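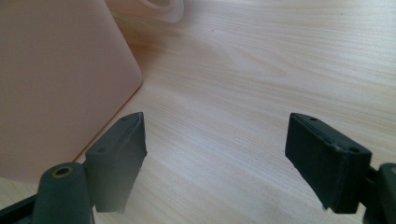
**Novembre, 16 h passées. Cahier d'atelier, coin emballage**

Bon, je note tout tant que c'est frais, sinon demain je recommence à zéro (comme la dernière fois avec les étiquettes).

La grande boîte rose pâle est sur la table, côté gauche, et franchement je la préfère là. Quand on la met au milieu, on passe son temps à la contourner avec les coudes ! À gauche il reste tout le plateau pour plier le papier, peser et poser les petites pièces. Pour les gauchers, faites l'inverse, je ne suis pas sectaire.

Le rose, parlons-en. C'est la teinte du lot pour Nilska, et à côté du bois clair elle paraît pâlotte. J'avais demandé plus soutenu. À voir avec l'imprimeur de Plonomstead s'il peut monter d'un cran sans tout refacturer, parce que 2 000 boîtes dans une couleur tiède, ça fait beaucoup de tiède.

Essais de remplissage (balance du fond, celle qui met trois plombes à se stabiliser) :

- papier de soie seul : le contenu se promène dès qu'on penche la boîte
- soie + frisure : tient bien, 599 g tout compris
- frisure seule : ça tient aussi, mais c'est moche à l'ouverture et on en retrouve partout

Je pars donc sur soie + frisure. On a de quoi garnir 500 boîtes, il faudra recommander avant d'attaquer la série. La frisure de Drorkotdale était plus fine que celle qu'on a maintenant, je voudrais bien retrouver la référence… elle doit traîner dans l'ancien classeur, celui sans dos.

Côté fermeture, j'ai essayé le ruban posé en croix. Joli, mais beaucoup trop long à faire, et à la dixième boîte mes nœuds ressemblaient à des lacets de gamin. Un simple point de colle repositionnable sous le rabat fera l'affaire, avec l'étiquette Van Dusen par-dessus, centrée à l'œil (oui, à l'œil, le gabarit est faux de deux bons millimètres et je n'ai toujours pas eu le courage de le refaire).

À faire :

- recouper le gabarit
- commander soie et frisure
- demander un échantillon de rose plus soutenu
- passer un chiffon sec sur la table avant chaque session, la moindre poussière se voit sur le carton clair

Je reprends demain matin par le gabarit.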